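Viddale Forum > Planning and Land Use > Nurum warehouse: demolition permit and the appeal window

gridline_44
The city issued the demolition permit for the old Nurum warehouse in December. The decision notice says the appeal period runs from the mailing date. The staff report says it runs from the date of the decision. Those are 2 different deadlines. Which one controls?

setback_sam
Mailing date. The code section on land use decisions starts the clock when notice is mailed to parties of record. The staff report is not the decision.

parcelhound
Disagree in part. A demolition permit on a building with no historic listing is ministerial in Viddale. There is no land use decision, so there is no local appeal. The notice was mailed because the applicant bundled the permit with the lot line adjustment.

setback_sam
The lot line adjustment is a limited land use decision. Once they are consolidated, the higher procedure applies to the whole application. Read the consolidation paragraph again.

parcelhound
I have read it. It says "may be consolidated at the applicant's request." I see no written request in the file. Two permits in one envelope is not consolidation.

gridline_44
The application form has a box for concurrent review. It is checked. Does that count as a written request?

setback_sam
Yes.

parcelhound
Arguable. Concurrent is a scheduling term. I would not spend a filing fee on it.

oldflume
Separate question. The Nurum filing gives the footprint as 3,000 square feet and the assessor's card says 1,618. Has anyone reconciled these? The demolition delay in the code applies to buildings over a set floor area, so it matters which number staff used.

gridline_44
Staff used 3,000. The card predates the rear addition, and the addition has its own building permit. I went through the microfilm at the counter.

oldflume
Was the addition finaled? If it never got a final inspection, the assessor may have left it off for that reason.

gridline_44
The inspection sheet is missing from the roll. I put in a records request.

were_st_tenant
I rent on the Were Street side. My concern is the shared wall. The plans from Rorkico show it staying up with temporary bracing, but there is no engineer's stamp on that sheet. Can they start without one?

setback_sam
Bracing that stays in place after demolition needs a stamped detail. Ask the building division for the deferred submittal list. If the sheet is on it, they can hold the permit but cannot start at the wall.
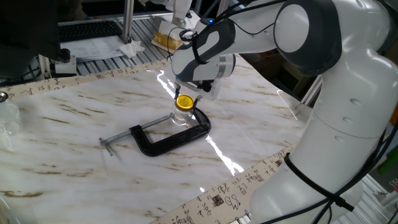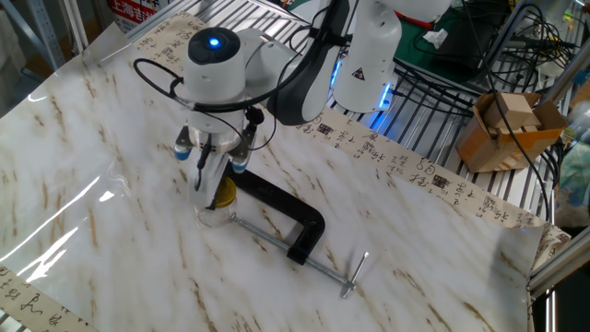

were_st_tenant
Thanks. I called, and the sheet is on the deferred list. They said the stamped version has to be in before the preconstruction meeting.

parcelhound
Get that in an email. Counter staff can't bind the city by phone.

oldflume
Also ask whether the asbestos survey covers the addition. A survey scoped from the assessor's card would have missed it.

gridline_44
The survey lists rooms by number and I can't match them to the plan set yet. I'll post the room schedule when the records request comes back. On the deadline, I am going to file by the earlier date and let them argue about it.

parcelhound
Filing early is fine. You still have to show it's appealable.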